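Talks > Household > Speaker notes > Towels and Bread

Slide 1. Say hello, thank Dae-han Ko, admit to owning 100 towels. Pause for pity.

Slide 2. Start flat. A towel put down crooked will be folded crooked, and I have a drawer at home to prove it. 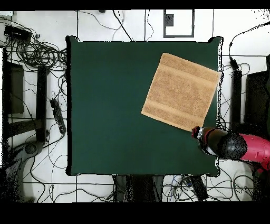 Square it to the table first, then fold in thirds. Ask who folds in halves - be kind to them.

Slide 3. Bread. Long loaves fit no bag, box or shelf sold since the war. Skip the Laitinen bread bin story if we're past 8 minutes.

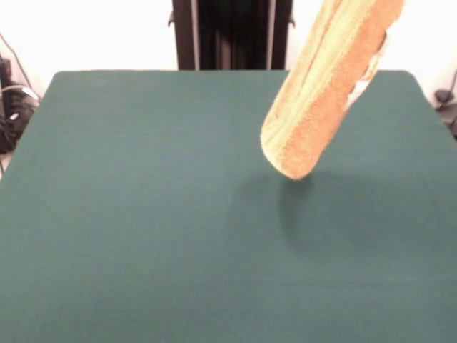

Slide 3: Long loaf over the green tabletop.

Take questions. Up to two on crumbs.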